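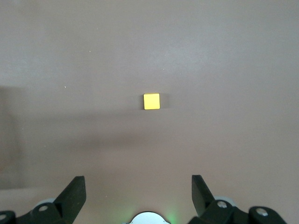 Une fiche de lecture, ça doit faire quelle longueur ?

Deux pages, si votre prof n'a rien précisé. Quand une consigne est donnée, on la suit, même si elle vous paraît chiche. J'ai vu passer des fiches de 10 pages sur un roman qui en compte 98, et je vous assure que personne n'a envie de lire ça, pas même celui qui l'a écrite !

Et c'est quoi, au juste, une fiche de lecture ?

Un document qui présente un livre à quelqu'un qui ne l'a pas forcément sous la main. On y met de quoi identifier l'ouvrage (auteur, titre, éditeur, année, nombre de pages), un résumé, une présentation des personnages, quelques pistes d'analyse et un avis argumenté. Selon les établissements, on vous demandera aussi une citation commentée ou un petit paragraphe sur le contexte. Au collège, le résumé prend souvent la plus grosse part. Au lycée, c'est l'analyse, et en fac le résumé tient parfois en dix lignes.

J'enseigne le français depuis assez longtemps pour avoir corrigé les trois sortes, et les questions qui suivent sont celles qui reviennent dans ma boîte mail, surtout en octobre, quand tombent les premiers devoirs à la maison.
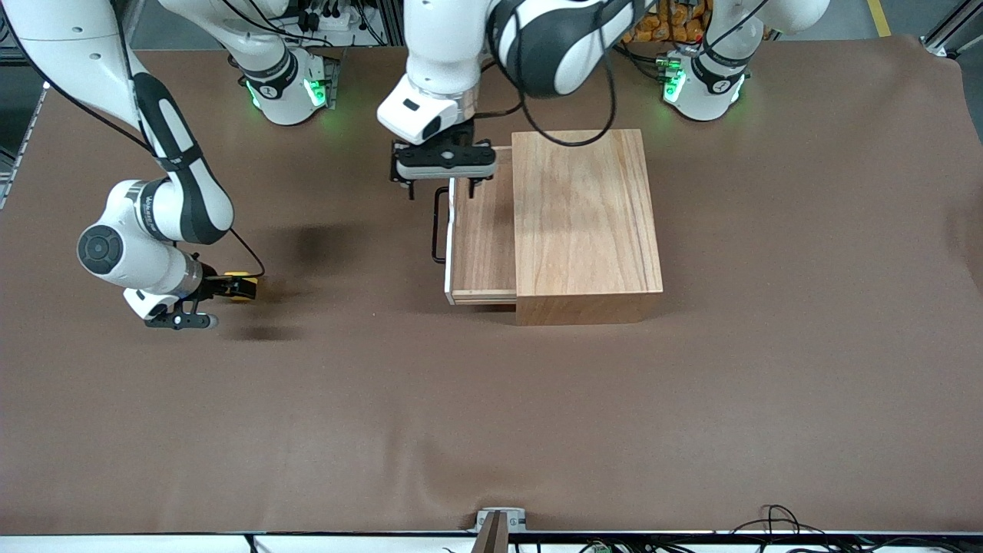
Temps de lecture : 8 minutes

Est-ce qu'il faut lire le livre en entier ?

Ben oui. Je sais, vous espériez autre chose. On trouve des résumés partout, certains très bien faits d'ailleurs, seulement ils vous donnent l'intrigue et rien du ton, du rythme, des silences. L'an dernier j'avais donné à lire L'Hiver chez Oretti, de Tuva Westerberg, et trois copies me racontaient la même dispute au chapitre 8 avec les mêmes adjectifs. Or cette dispute, dans le roman, on ne l'entend pas : la narratrice est derrière une porte et devine ce qui se dit au bruit des chaises. Tout l'intérêt du passage est là, et les trois copies étaient passées à côté.

Si vous êtes vraiment coincé par le temps, lisez au moins les deux premiers chapitres, le dernier, et ouvrez le milieu à plusieurs endroits. Votre fiche sera moyenne, mais elle sera de vous.

Je prends des notes pendant ou après ?

Pendant, mais peu. Moi, je glisse un bout de papier à la page et j'y griffonne trois mots, du genre « encore la mer » ou « il ment ». À la fin du livre je reprends les papiers dans l'ordre et je vois ce qui se répète. Sur 200 pages, j'en ai rarement plus d'une vingtaine. Mon collègue Hazem Salem tient un tableau avec une colonne par personnage – très joli, très propre, j'ai essayé une fois et j'ai abandonné avant la fin du premier chapitre. Prenez la méthode que vous tiendrez jusqu'au bout.

Comment résumer sans tout raconter ?

Posez-vous la question : qu'est-ce qui change, et pour qui ? Un roman, même très lent, fait bouger quelque chose entre la première et la dernière page. Partez de la situation de départ, dites ce qui la dérange, suivez les grandes étapes, arrivez à la fin. Les repas, les trajets, les rêves, on les garde pour l'analyse s'ils en valent la peine.

On écrit au présent, avec ses propres mots, et on évite les « ensuite » et les « puis » en rafale. Un petit truc qui marche bien : refermez le livre, racontez l'histoire à voix haute à quelqu'un en deux minutes, puis écrivez tout de suite ce que vous venez de dire. Vous aurez trié sans vous en rendre compte.

On a le droit de dévoiler la fin ?

Dans une fiche scolaire, c'est même attendu. Votre lecteur veut savoir si vous avez compris le mouvement d'ensemble du livre, et pour ça il lui faut la fin. Les points de suspension mystérieux (« mais que va-t-il découvrir dans la cave ?... »), c'est pour la quatrième de couverture. Pour un blog ou le journal du lycée, là, évidemment, on se tait.

Je dois parler de tous les personnages ?

Surtout pas ! Le personnage principal, ceux qui comptent vraiment pour lui, et éventuellement un secondaire que vous trouvez intéressant. Pour chacun, évitez la carte d'identité (âge, métier, couleur des yeux) et cherchez plutôt ce qu'il veut, ce qui l'en empêche et comment il parle. Dans La Maison Belhaj, de Hatem Erraji, la grand-mère n'apparaît que dans quatre scènes et ne finit aucune de ses phrases. Une de mes élèves a consacré un paragraphe entier à ces phrases coupées, en montrant que les autres personnages les terminent à sa place, chacun dans le sens qui l'arrange. Excellent paragraphe. Elle n'avait pas mentionné l'oncle, je ne lui ai rien enlevé.

Quelle différence entre le thème et le sujet ?

Ah, la grande question. Le sujet, c'est de quoi ça parle concrètement : une famille vend sa maison. Le thème est plus large : l'héritage, l'oubli, la jalousie entre frères. Un livre a en général un sujet et plusieurs thèmes. Pour ne pas rester dans le vague, accrochez toujours le thème à un passage. « Le roman parle de l'amour » ne m'apprend rien. « Les deux sœurs ne se disent leur affection qu'en se disputant, comme dans la scène de la gare », là je commence à vous écouter.

Combien de citations, et comment les présenter ?

Trois ou quatre courtes valent mieux qu'une longue. On les met entre guillemets, on indique la page, on recopie exactement (vérifiez la ponctuation, je vous en prie), et si on coupe, on met des crochets avec des points de suspension. Ensuite on dit quelque chose de la citation. Une phrase citée puis laissée toute seule au milieu de la page, ça arrive dans la moitié des copies que je lis, et je note à chaque fois dans la marge : « et alors ? »

Pour l'édition, indiquez celle que vous avez eue en main. La pagination change entre le grand format et le poche, et ça rend fou quand on cherche un passage.

Peut-on écrire « je » ?

Dans l'avis, sans hésiter. Dans l'analyse, on préfère d'habitude « on » ou une tournure neutre, mais ça dépend vraiment des enseignants. Ma collègue Najwa Yammine accepte le « je » partout du moment qu'il est suivi d'une preuve, moi je suis un peu plus vieux jeu. Demandez, la question n'a rien de bête.

Je n'ai pas aimé le livre, je fais comment ?

Vous le dites ! Un avis négatif bien défendu m'intéresse beaucoup plus qu'un enthousiasme de politesse. Il faut juste éviter « c'est ennuyeux » tout court. Ennuyeux à quel endroit ? Parce que les descriptions sont longues, parce que le narrateur répète ce qu'on a compris, parce que vous n'avez cru à aucun dialogue ? Citez un passage qui vous a agacé et expliquez pourquoi. Il m'est arrivé de changer d'opinion sur un roman en lisant une copie comme ça – c'était Curon, que je trouvais formidable, et dont je ne supporte plus du tout le dernier chapitre.

Et si c'est un recueil de nouvelles ou de poèmes ?

Le résumé linéaire ne fonctionne plus. Pour des nouvelles, présentez l'ensemble en quelques lignes (ce qui relie les textes, leur ordre, leurs points communs), puis choisissez-en deux ou trois à regarder de près. Pour des poèmes, pareil, avec une attention à la forme : vers réguliers ou libres, strophes, refrains, blancs sur la page. Les Carnets de Cloketti, d'Adanech Ambaye, mélangent des poèmes très brefs et des pages de prose, et là il serait dommage de ne pas se demander pourquoi telle page passe en prose à tel moment.

Faut-il parler de la vie de l'auteur ?

Quelques lignes, si elles éclairent le livre. Qu'un écrivain ait grandi dans un port quand son roman se passe sur un bateau, d'accord. La liste complète de ses prix et de ses déménagements, je la saute. Et méfiez-vous du raccourci « le héros, c'est lui » : même quand un auteur s'inspire de sa vie, il choisit, il déplace, il invente.

Je peux me faire aider par un site ou par mes parents ?

Pour relire, bien sûr. Un œil extérieur repère les phrases bancales et les accords oubliés. Si vous empruntez une idée à un article ou à un site, signalez-le, avec la référence en bas de page ; ça ne vous coûte aucun point. Ce qui en coûte, c'est le paragraphe au vocabulaire soudain universitaire, coincé entre deux phrases qui sentent le bus de 7 heures.

Vous avez un modèle tout prêt ?

J'en avais mis un en ligne, je l'ai retiré : je recevais des fiches où il restait écrit « titre du livre » à la place du titre. À la place, voici l'ordre que je conseille. Références de l'ouvrage, présentation rapide de l'auteur, résumé, personnages, deux axes d'analyse avec citations, avis. Vous pouvez fondre les personnages dans l'analyse si ça vous semble plus naturel.

Ma question n'est pas dans la liste !

Écrivez-moi par le formulaire de contact, en précisant votre classe et le livre étudié. Je réponds le soir, en général après 20 heures, un peu plus lentement en période de conseils de classe. Je ne rédige pas les fiches à votre place, mais je veux bien regarder un plan.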